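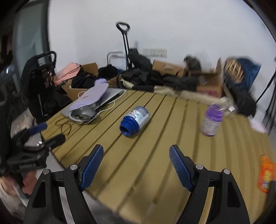 A blue bottle on the slatted table, lid whereabouts unknown.

So I've moved. I know I said in my last post that I would never move house again, and I'd like it noted that I meant it at the time. But the rent on the old flat went up, my sister sent me a link to a place in Dovstead with a garden, and that was me done for. I signed for it in November and got the keys in December, which anyone will tell you is a daft month to be carrying a mattress down three flights of stairs.

I've been meaning to write about the water ever since, so this is mostly going to be about water. Bear with me.

Dovstead has very hard water. I grew up with soft water, the kind where a tiny squirt of shampoo gives you a head like a meringue, and I'd never given it a thought. The first morning here I made a cup of tea and there was a skin on it. A proper one, with a shine, that broke into little plates when I put the spoon in. I thought the milk was off. I poured it away and made another and got the same thing again, then I sat on a box of saucepans and drank it anyway because I had a van to give back.

I asked my new neighbour about it. Her name is Setsuko Morikawa and she's been on this road since before the bypass. She told me everyone gets the tea skin and there are two schools of thought. One lot filter everything. The other lot have decided they like it. She's a filterer, and she takes it quite seriously – she has a jug for tea, another for the iron, and a water butt outside for her camellias, which hate lime and go yellow if you so much as show them the kitchen tap.

I bought a filter jug. It helped a bit with the tea and took up the whole of the fridge door, so the milk now lives on its side on the middle shelf and leaks. I'm still cross about the milk.

Then there's the kettle. I'd had the same kettle for years and it was spotless when I packed it. After a fortnight here the bottom looked like the inside of a cave. I tried the powder you get in sachets first, which smelled of swimming pool, and after that I tried white vinegar, which did the job but made the entire house smell like a chip shop until teatime. In the end I settled on citric acid. You can get a big tub of it from Gosling, the hardware shop next to the station, where they keep it behind the counter for some reason and you have to ask. Two spoonfuls, fill the kettle halfway, boil it, go and do something else for twenty minutes, pour it out. Rinse it twice. I only rinsed it once the first time and had the sourest coffee of my life.

The same stuff works on the shower head, by the way! Unscrew it, drop it in a bowl of the warm mixture and leave it while you have your dinner. Mine had only been spraying out of one side, straight at the wall, and I'd assumed that was simply the personality of the shower.

What I wasn't ready for was how much I'd start drinking from bottles. I'd always been smug about tap water. Now I fill a bottle from the filter jug last thing at night and carry it about with me the next day, upstairs and downstairs and out to the shed, and of course I put it down and lose it. I've found one on the windowsill behind the curtain and another in the airing cupboard. My sister says I should tie one to a string round my neck like a toddler's mittens.

They get scale in them as well, which I hadn't expected from filtered water. If you leave a bit in the bottom and forget it, you get a chalky ring. Uncooked rice is the trick for that. Put a small handful in with some warm water and a drop of washing-up liquid, hold your hand over the top and shake it like maracas. My gran used to do it with milk bottles and crushed eggshell, but I never have eggshell when I need it, and I always have rice.

I did go and have a look at water softeners. There's a firm called Pleltska that does the whole of this side of town, and a very nice man came round with a test strip and a chart and got more and more cheerful as the strip changed colour. I was right up at the top end. Then he wrote me a quote and it was 3,000 pounds with the fitting, and I laughed, and he didn't. It also wants the cupboard under the stairs, which is where the hoover and the Christmas decorations are, and I'm renting. So that's off the table unless the landlord has a rush of blood to the head.

A friend swears by Jellosness, one of those magnet things you clip round the pipe. She says her taps have never looked better. I've read a lot of arguments about magnets now, far more than is good for a person, and I still couldn't tell you whether they do anything. She's going to lend me her spare, so I'll report back.

Things I do like, to be fair. The water tastes nice, once it's cold. It tastes of something. Setsuko says hard water makes better bread and I've baked 3 loaves since I got here to test this. The first was a brick, but that was the oven, which runs hot and has had all the numbers rubbed off the dial. The second was good. The third was so good I ate half of it standing up with my coat on.

And I've come round to the tea, sort of. What's made the most difference is changing the tea itself – the stronger the better, and a squeeze of lemon gets rid of the skin altogether if you can face it without milk. I can't, but my sister can, and she was unbearable about it all weekend.

Next job is the bathroom taps, which have a crust on them that was there before me and possibly before the house. I've wrapped them in old flannels soaked in vinegar and put elastic bands round. They look like they've had an operation. If anyone knows a way of shifting it that doesn't take the chrome off, please leave me a comment, I check them every evening. And if you're in a hard water area and you've got a decent kettle you'd recommend, tell me that too, the lid on mine has started sticking.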